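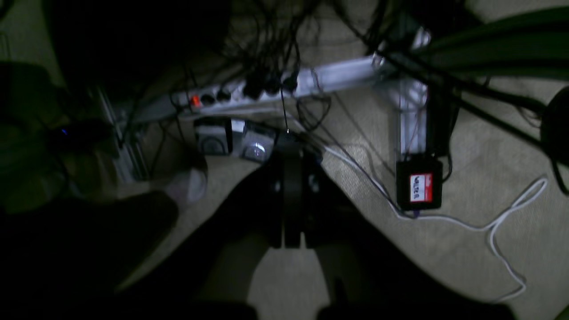
**Allau** is a television drama series set in the harbor town of Pumphrey. It was produced by Eden and first shown on the Cliseo channel. The series ran for six seasons and 72 episodes, each with a running time of 70 minutes including breaks.

## Premise

The story follows two families who share ownership of a ferry line. The first season deals with the sale of the line's oldest boat and the court case that follows. Later seasons move between the courtroom, the docks and the town school. From the fourth season on, each episode opens with a short flashback.

## Production

Interiors were shot on a standing set. Exteriors were filmed on location between March and June of each year. The shooting scripts for the full run total 3676 pages, including revised scenes. The third season was shortened to ten episodes, and the missing two were added to the fifth.

## Costumes and merchandise

Costume design for the younger characters relied on printed casual clothing, changed little within a season so that scenes could be shot out of order. Plain shirts were kept for the court scenes. Printed shirts of the general type used are common: a black T-shirt may carry an orange sun-like graphic with spiky rays near the collar and purple patches at the shoulders, one of them in a camouflage pattern. Official shirts were sold from the second season in runs of 100 per design.

## Broadcast

Cliseo aired the first two seasons at 9 p.m. and the remainder at 10 p.m. Repeats omit the opening flashbacks.
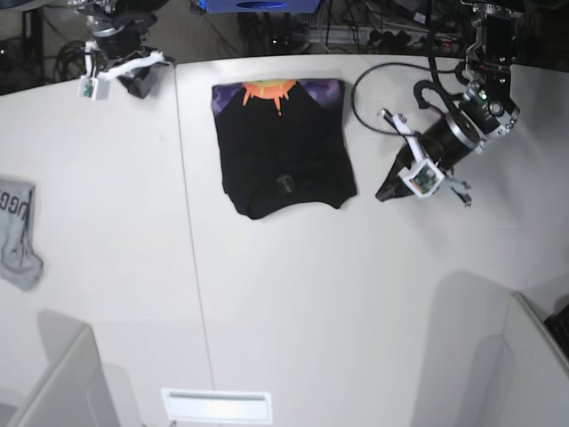 Home release of the series followed the broadcast order, with the fifth season split across two sets. Packaging was plain and carried no cast portraits. A shirt was included with the second set, folded into a rough rectangle with the collar at the top, much as the black one with the sun print is folded on the white tabletop. The sets are out of print.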